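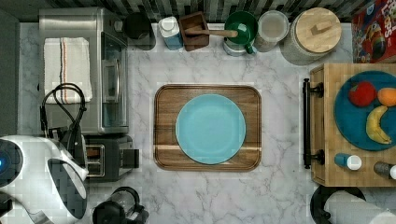

What is a serving tray used for?

A serving tray is used for carrying dishes, cups and food from one place to another, and for keeping them together on a table or a counter while people eat.

Serving tray

A serving tray is a flat piece of household equipment with a raised border, made to hold plates, bowls, glasses and other things needed for a meal. It is found in homes, hotels, hospitals and restaurants. Trays are made of wood, metal, plastic, glass, woven plant fiber and pressed paper. The wooden serving tray is one of the oldest kinds and it is the main subject of this article.

Name

The English word "tray" is old and is related to the word "tree", and it is usually explained as meaning a thing made of wood. In everyday speech the words tray, platter and board are often mixed. A platter is normally understood as a dish from which the food is taken directly. A board is flat and has no rim, and food may be cut on it. A tray has a rim and mostly carries other dishes. The borders between the three are not strict, and sellers use the words quite freely.

Shape and parts

The main part of a tray is the bed, also called the floor. It is the flat surface on which the dishes stand. Around the bed goes the rim, which prevents the dishes from sliding off and keeps small spills inside. The rim can be low, only as thick as a finger, or high like the wall of a box. A tray with a high wall is sometimes called a gallery tray, especially if the wall has openings cut in it.

The most common outline is the rectangle. Corners may be sharp or rounded. Rounded corners are easier to wipe, and they do less damage to a door frame or to a person's hip. The tray at the top of this page is of the rectangular kind, with rounded corners and a raised rim, and carries a single round plate. Round and oval trays are also widely made. The round ones are preferred by waiters who carry with one hand, because the weight is easy to center over the palm.

Handles exist in many forms. Some trays have holes cut through the two short sides, others have metal or rope handles fixed with screws, and others have none and are held by the rim itself. Trays for eating in bed often have folding legs under the bed of the tray, so the name can be a little confusing for learners of the language.

Wood and its grain

Many kinds of wood are suitable. Beech and maple are hard, pale and have a fine grain. Acacia and walnut are darker and often show strong stripes. Bamboo, which is a grass and not a tree, is cut in strips and glued into sheets that are worked in the same way as wood. Olive wood is used mostly for small trays, as wide boards of it are difficult to get.

The stripes on a wooden surface come from the growth of the tree. Wood which grew in spring is usually lighter, and wood which grew later in the year is usually darker. A broad pale band can also come from the sapwood, the outer and younger part of the trunk. Makers in former times often cut the sapwood away, but many of today's makers leave it for decoration. On printed or stained surfaces the stripes may be only an imitation of grain, and the only sure way to know is to examine the edge or the underside.

Wood changes its width when the air becomes damp or dry. For this reason a large bed made from one solid board can bend with the years. Small workshops avoid this by gluing several narrow boards side by side, or by letting a thin bed sit free in a groove of the frame.

Making

There are three usual methods. In the first, the tray is carved out of one thick board, by hand or with a router, so that bed and rim are one piece. Much wood is lost as chips, but there are no joints which could open. In the second, four strips of wood are joined into a frame and the bed is fixed into it. In the third, thin sheets of veneer are covered with glue, laid in a mold and pressed with heat. The pressed tray is light, and its rim rises in a smooth curve from the bed.

The workshop Nodari, in the town of Clirneck, is known locally for the carved type. It was started by Kipchumba Mugo in a former bicycle store. Its first model, the Petchrat, was 57 centimeters long and had no handles. Mugo's later partner, Miyuki Nakajima, brought in a shallower rim and a softer inner corner, after restaurant customers complained that crumbs stayed in the old one. The workshop's order book for the Petchrat shows over 1,088 pieces sold before the model was changed. The present version is shorter and can be ordered with oil or with lacquer.

Mirent, a competitor in the same town, makes only pressed trays. Its list has 112 combinations of size and color. Brian Ogola, who wrote a small history of woodworking in Clirneck, considers that the two firms were never real competitors, as Mirent sold to cafeterias and Nodari to private homes and small restaurants. Gitau Swai, a former foreman at Mirent, did not agree with this in his reply, and mentioned several hotels that bought from both.

Surface treatment

Untreated wood takes in water and fat and becomes stained. The surface is therefore closed with oil, wax, lacquer or a combination of these. Oil goes into the wood and leaves a dull surface that can be renewed at home. Lacquer stays on the top as a thin film. It resists water better than oil, but when it is scratched through, water can enter below the film and leave a gray mark, and then the whole surface has to be sanded.

For trays that touch food directly, the finish should be one that the maker declares safe for food. Mineral oil sold for cutting boards is a common choice. Cooking oils like sunflower oil are not recommended, as they may become sticky and get a bad smell.

Use in the home

In the home the tray has two rather different uses. The first is carrying. Plate, cup and cutlery go from the kitchen to the table, the garden or the bedroom in one walk. Heavy things should stand near the middle or near the body of the person who carries, and tall glasses should not stand at the corners.

The second use is to stay in one place. A tray on a counter or a low table marks a spot for one meal or for a group of things, for example oil and salt, or a teapot with its cups. It protects the surface below from rings and drops. This is useful on marble, which can be dulled by lemon juice, vinegar and wine - although a tray with a wet underside can itself leave a mark if it is not lifted and dried.

A tray can also take the place of a placemat. Plates used in this way should leave some wood free on every side, so that the fingers can hold the rim without touching the plate. In Japan, individual trays have a long history in formal meals, where each guest receives the dishes on a separate tray, sometimes with feet. In English and American homes the breakfast tray and the tea tray are the best known forms.

Cleaning and care

A wooden tray is washed by hand with warm water, a soft cloth and a little soap. It is wiped at once and put to dry standing on its edge, so that air reaches both faces. It should not be soaked. Most makers advise against the dishwasher, as the heat and the long contact with water can open the glue joints and raise the grain.

Oiled trays are oiled again when the surface looks pale or feels rough. A thin coat is put on, left overnight, and the rest is wiped off in the morning. Both faces should get the same treatment, otherwise the tray may bend toward one side. Small burns and knife marks can be taken off with fine sandpaper, working along the grain.

Very hot pans should not be set directly on a wooden tray. Lacquer can turn white under heat, and an oiled surface can get a dark ring. A cork mat or a folded towel between pan and tray is usually enough.

Collecting

Old trays are collected mostly for their decoration. Painted tin, papier-mâché and inlaid wood are the most wanted types, while plain wooden trays bring low prices, even if they are old. The collection of Mutua Chege, shown every March in the reading room of the Clirneck library, is one of the few with plain household trays only. Its oldest piece has lost one handle, and the hole was filled by some earlier owner with a different wood.

See also

Cutting board
Placemat
Platter
Tableware
Tea tray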